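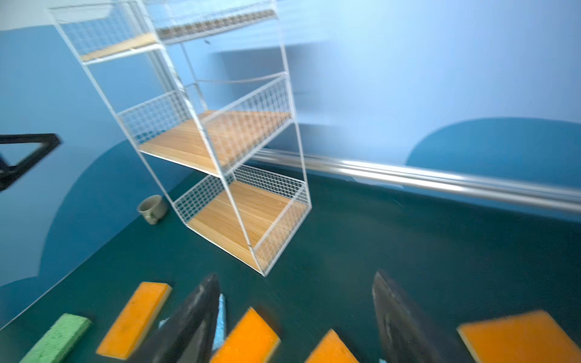
**How do you find a walking group when you're the only Black woman for miles and a complete beginner?**

Posted by Bezawit Gidey

I moved out to Turberg in the spring and I've got hills practically at the end of the road, and I've been up them twice. Both times on my own, both times I turned back early because I felt a bit daft and a bit watched (a man asked me if I was lost, I was on a signed footpath!). I'd love some company. There's a group that goes out from the Skovel car park, but every photo on their page is people who look like they were born in gaiters, and none of them look like me. Do I just turn up? Is there somewhere better to start? I can manage an hour or two, and I've got decent boots but nothing else.

---

**hillsandcrisps**

Message the walk leader before you go and ask which of their outings is the slow one. Most groups have one and they're often bad at saying so on the website. Mine calls it the "Wednesday amble" and it took me months to find out it existed, because it was only ever mentioned in the pub.

I'm a brown bloke who joined a very white group in my forties, so I do know the feeling you mean about the photos. My first walk was awkward for the first mile or so, and then somebody's dog fell in a stream and everyone was talking to everyone. I've had the "are you lost" thing too, and the "where are you from, no, before that" thing, once, from a man who didn't come back. When I told the leader about it she dealt with it herself and didn't make me sit through a big chat, and that mattered more to me than anything on their welcome page. So when you message, it's fair to ask straight out what they do if somebody's rude. You'll learn a lot from how they answer!

Also have a look for Asfaw Walkers. It was started by a couple of Ethiopian and Eritrean families, but anybody can come, and they do an easy one each month out past Zilten reservoir. There are up to 30 on a good day, loads of kids, and the lunch is better than anything I've ever carried up a hill. The 87 bus stops near the gate. In October they go up to the beacon for the colours, 500 feet of climbing and very gentle about it.

As for kit, boots and a waterproof will do you. Take a flask. Don't buy poles yet.

---

**marjoram61**

just turn up, walkers are friendly. worst case you don't go again

---

**Pell**

I'd half agree with the one above, but I wouldn't do it cold if you're already nervous. I went with a mate the first time and we'd agreed we could leave at the halfway stile if we weren't enjoying it. We stayed, as it happens.

On the Skovel lot, I've been out with them a few times. They're nice enough but they walk fast and they don't wait much at gates, so maybe not for a first go. Their Sunday short route is alright, it starts from the lower car park and not the one on the map. The upper one floods.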